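Idavley Greiftechnik
Produkte > Greifer > Zubehör und Ersatzteile

Nachrüstsatz Veltex für den Scherengreifer Jestolus
Auflagen, Gelenkbolzen und neue Schließbegrenzung

Status: lieferbar
Passend für: Jestolus, Handausführung und Flanschausführung, alle Gehäuse in Schwarz (andere haben wir nie gebaut)

Der Jestolus kann gut zugreifen. Im März mussten wir feststellen, dass er auch dann gut zugreift, wenn man ihn freundlich gebeten hat, damit aufzuhören. Bei einem Teil der Geräte klemmt die Schließbegrenzung in der offenen Stellung. Der Greifer fährt dann mit voller Kraft zu, bis ihm etwas entgegenkommt: eine Faltschachtel, ein Kartonsteg oder, in zwei gemeldeten Fällen, ein Daumen. Den Daumen geht es gut. Über die Faltschachteln reden wir mit den Kunden einzeln.

Am deutlichsten zeigt sich der Fehler an Stegen und Kanten aus Wellpappe. Steht ein Steg zwischen den Fingern, soll der Greifer anlegen, halten und Ruhe geben. Ein Gerät mit klemmender Begrenzung drückt die Wellen platt und meldet einen erfolgreichen Griff, was aus seiner Sicht vermutlich sogar stimmt.

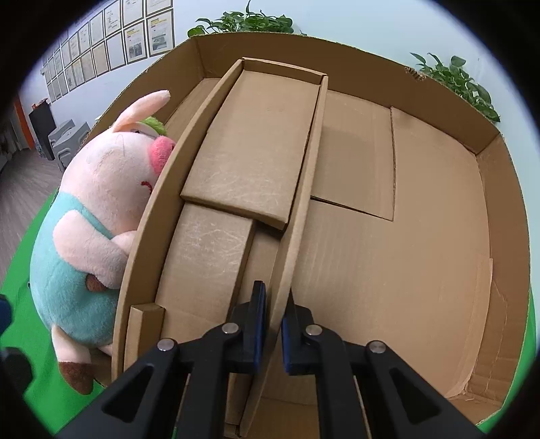
Was im Satz enthalten ist

Blaue Fingerauflagen, gerippt, ein Paar
Gelenkbolzen mit Sicherungsscheiben für beide Seiten
Schließbegrenzung Veltex mit Federpaket
Montageschlüssel 4 mm
Prüfkarte aus Karton, bitte nicht als Verpackung entsorgen

Technische Angaben

Schließkraft begrenzt: 29 N
Schließkraft unbegrenzt: steht im alten Datenblatt, nur leider nicht als Störung
Anzugsmoment der Gelenkbolzen: 2 Nm
Montagezeit laut Werkstatt: 8 Minuten
Montagezeit laut Vertrieb: »im Handumdrehen«

Bis zum Einbau

Betroffene Greifer bitte nicht an gefüllten Faltschachteln betreiben, schon gar nicht an Arzneimitteln. Eine Schachtel mit eingedrückter Kante wird in der Regel nicht mehr abgegeben, auch wenn der Inhalt unversehrt ist. Finger gehören nicht zwischen die Auflagen, auch nicht »nur kurz zum Geraderücken«. Wer eine Handausführung benutzt, hält sie am Griff und lässt die Scherenarme in Frieden. Die Öffnungen in den Armen sparen Gewicht und sind keine Ablage für Kugelschreiber.

Prüfung nach dem Einbau

Zuerst die Prüfkarte zwischen die Auflagen stellen und langsam schließen. Sie darf sich biegen, aber keine bleibende Rille bekommen. Danach eine leere Faltschachtel an den Längsseiten fassen und anheben. Beide Auflagen müssen anliegen — wandert die Schachtel beim Heben, ist meist ein Bolzen zu locker und nicht die Schachtel schuld. 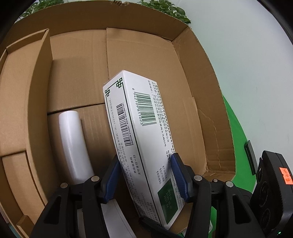 Jestolus mit blauen Auflagen, längliche Arzneischachtel im Griff.

Woran es lag

Wenjie Xie aus der Konstruktion hat mehr als einen Rückläufer zerlegt und überall denselben Pappstaub gefunden, sauber verdichtet in der Führung der alten Begrenzung. Wir hatten sie gegen Öl, Wasser und Späne geprüft. Gegen Karton hatten wir nichts unternommen, bei einem Greifer für Kartonware eine gewisse Leistung. Die Veltex-Begrenzung hat eine offene Führung, aus der der Staub nach unten herausfällt. Ausblasen beim Wartungstermin genügt.

Bestellung und Rücknahme

Für Geräte in der Gewährleistung ist der Satz kostenlos, die Seriennummer steht auf der Unterseite des Gehäuses. Unsere Niederlassung in Barros baut ihn auf Wunsch auch ein. Ausgebaute Begrenzungen nehmen wir gern zurück, ungereinigt, im Beutel. Fragen zur Sicherheit beantwortet Imtiaz Uddin im Service, Fragen zum alten Datenblatt ebenfalls, nur etwas weniger gern.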